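5.2 Slip Failures on Folded Cloth

Of the 1,164 cloth grasps in the Kustness set, 119 ended in a dropped item. The fault log puts most of them in one class: the jaw closed on a ridge of fabric, the width reading passed the threshold, and the controller reported a secure hold. The lift then pulled the fold open and the cloth slid out. Force readings gave no warning in these trials, as a bunched fold resists the fingers much as a solid object does. We raised the threshold in three steps. Drops fell at the Sandberg site but not at Dulgate, where the finger pads had worn smooth and were replaced only in July.

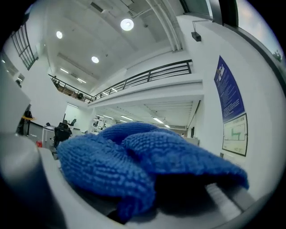 Figure 4. Blue microfiber cloth bunched over the gripper, seen from the tool camera.

Kavinda Khan, on reading the draft, objected that a threshold was the wrong remedy and that the Plillel controller should repeat the width check after the first few millimeters of lift. We have not tested this. The log format does store width during lift, so a replay on the existing trials is possible.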